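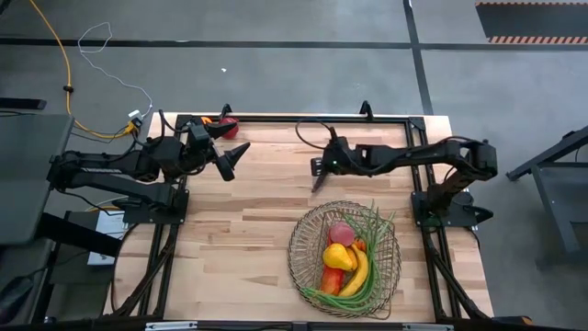 I've had a thing about wire baskets ever since I found one at the Kodow market for 8 quid and filled it with fake fruit on the bus home. (Yes, on the bus. The woman next to me asked if she could hold the pear.) A few of you asked how I put these together so they don't look like a jumble someone tipped out of a bag, so I've written it all down, with the mistakes left in.

## What you'll need

- A wire basket, round if you can get one. Mine have open sides, so the fruit shows from every angle.
- Five to seven bits of pretend fruit and veg
- One long, floppy thing: spring onions are my favourite, but a bunch of leeks or some trailing herbs would do
- A round woven placemat, a bit wider than the basket
- A damp cloth and a drop of washing-up liquid
- A few blobs of tacky putty, the sort you use for posters

I get most of my fruit from a shop in Haugen that does display bits for cafés. If you're buying new, squeeze everything first! The very light, hollow ones roll about the moment you nudge the table, and they dent.

## Give it all a wash

Artificial fruit is filthy. It sits in shop windows and then it sits in your kitchen, and all the while it's collecting a greasy sort of dust you only notice when you pick something up. Wipe each piece with the damp cloth and a tiny bit of washing-up liquid, then again with clean water. Don't soak anything with a paper or foam middle. I left a peach in the sink overnight once and it came out the size of a grapefruit and never went back.

Greens want a gentler hand. Hold the bunch at the thick end and wipe along the leaves towards the tips, never back up, or they fray.

## Start with the big, dull-coloured ones

Put your heaviest pieces in first. I like a pepper low down on one side, with a pear leaning on it. Turn the pear so the fat end is in the dip and the thin end points up and out a little. If it keeps rolling, that's your moment for the putty – a blob as big as a pea, pressed on the underneath.

Then something round and pinkish near the top, a peach or an apple. Leave a gap down one side for the banana.

## The banana

I used to lay it straight across the top like a smile, and it looked daft. Stand it on its edge so it follows the curve of the basket and let it hug the rest of the pile. It fills the awkward space at the side and keeps everything else from sliding over.

If you've got a little orange or a lemon, tuck it in so it only half shows. You want people to find it.

## Greens go on last

Lay the spring onions right across the whole lot, with the leaves reaching up to the rim and the other ends hanging down over the fruit. Fan the leaves out a bit with your fingers. Then leave them alone! I can fiddle with a bunch of onions for 40 minutes and it'll look worse at the end than it did at the start.

## Or keep it to fruit only

Sometimes I skip the veg and do a warmer, darker basket: a pomegranate at the top with its little crown tipped outwards, something big and yellow in front of it, and the reds and oranges underneath. A black basket suits this one. Push the fruit right up against the wires so the colour fills the gaps, and stand the whole thing on a braided mat in beiges and greys, which softens all that metal and saves your tabletop from scratches too.

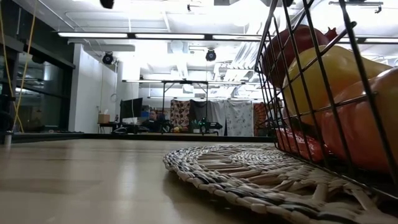
Sverre Hellström reckons I've got the mat wrong, by the way, and that a plain dark one would make the reds stand out far more, with a lot less fuss going on underneath. He may be right. I tried it on Monday with a slate-coloured one from Pemonville and the reds did look richer, but I missed the braid, so I swapped it back before tea.

## Keeping it nice

Lift the basket by its base when you move it. Thin wire bends if you grab it by the rim with everything inside, and once it's wonky it rocks for ever.

Keep it off a sunny windowsill as well. My first yellow pear went nearly white down one side after a summer in the kitchen, and I now just turn the bad side inwards.

For dusting, a clean make-up brush gets between the bars without you having to take anything out. I do mine when the kettle's on. Every couple of months it all comes out for a proper wash, and I usually change the order when it goes back, with the pepper on the other side or the peach down at the bottom.

Next up is the bread basket, as soon as I find a pretend loaf that doesn't look varnished.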